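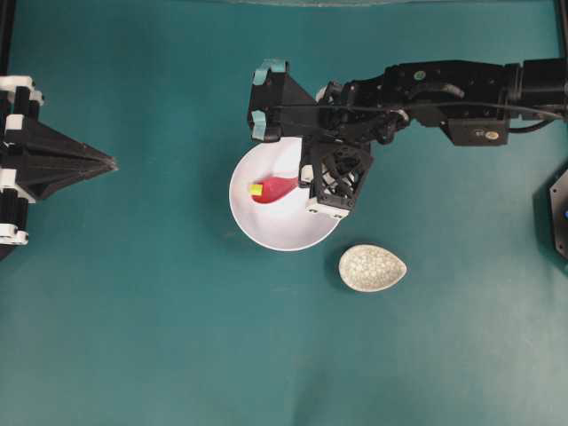
White bowl on the teal tabletop

Ticket subject: Private album showing up in other people's feeds after the privacy update
Product: Kedeo (web and phone app)
Status: Open, then Solved, then Open again, now Solved
Opened by: Gayan Majumder

Hi all, I run the shared account for our little photo club on Kedeo, and since the March update our private album has stopped being private. I've got it set to "Members only" and it says "Members only" on the settings page, with the little padlock and everything. But Kjell Aasen, who left the club ages ago and isn't on the member list, wrote to me on Sunday to say our pictures keep popping up in his feed. He sent me a screenshot, and yep, they're ours.

Stuff I've tried so far:

Logged out everywhere and back in. No change.
Switched the album to Public, saved, switched it back to Members only, saved. No change.
Removed the phone app and put it back. This one cost me my drafts, so don't do it unless you've saved them somewhere!
Blocked Kjell (sorry Kjell). That worked for him, but I'm not going to go block every former member one by one.

Reply from Stellan Wikström, Kedeo support

Hi Gayan, thanks for the clear write-up. Could you open Settings, then Sharing, then Old Links, and tell me what's listed? The update kept any invite link made under the earlier rules, and those links still count as permission to view. Please also let me know whether you post straight to the album or through another service.

Gayan Majumder

OK so I had never even seen that Old Links page. There are 2 links on there! One I remember making when we moved over from Zarkia, and the other says it was made by Ottar Solberg, who used to be the second admin. I've turned both off. And yes, a lot of our posts come in through the Ellusport connector, because half the club uploads there first and I can't get them to change.

Tested with my sister's account, which has never been a member. She could see the album page this morning, and now she gets the "You don't have access" message. So that's great! Marking this solved. 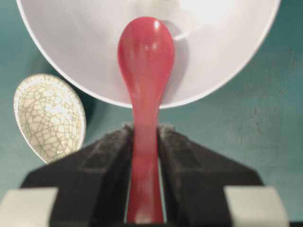

Reopening, sorry. The album page is locked now, but single posts still leak. If somebody has the direct address of a post, or if a post gets a comment from a member, it turns up for people outside the club. I checked it with one post at a time so I wouldn't confuse myself: I put up the red spoon as a fresh post, Members only, no tags, then had Suleiman Obi leave a comment on it from his own account. My sister had the spoon in her feed before I'd finished my coffee. She could open it full size and save it too. Then I did the same thing again, but posted it straight from the Kedeo site with no connector, and she couldn't see it at all. So I'm pretty sure it's the connector that drops the privacy setting somewhere along the way.

Reply from Stellan Wikström, Kedeo support

That was a really useful test, thank you. I can see the same thing here. Posts that come through a connector get the default for the account, and yours is still set to "Friends of members" from before the update. The album setting should win over that, and it doesn't. I've passed it to the sharing team. In the meantime:

Go to Settings, then Account, then Default Audience, and choose Members only.
Go to Connectors, open Ellusport, and tick "Ask Kedeo for audience."
Press Reapply on the album. Older posts keep the wrong audience until you do.

Gayan Majumder

Did all of that. Heads up for anybody else: Reapply is slow. We've got around 400 posts in there and it sat on the same percentage so long I thought it had crashed. I left it alone, went out, and it was done at 6 when I got back. I don't know how long it really took.

My sister now sees nothing, either in her feed or with the direct address. I've unblocked Kjell and he sees nothing either (he says he'll miss us). The Nygård branch has the same setup with the same connector, so I've sent them the steps.

One small leftover: the thumbnail of an old post still shows in search when I'm logged out. Clicking on it gives the no access message.

Reply from Stellan Wikström, Kedeo support

The thumbnail is a saved copy and should clear overnight. If it's still there tomorrow, reply on this ticket and I'll remove it by hand.

Gayan Majumder

Gone this morning. Closing it for real this time, thanks Stellan!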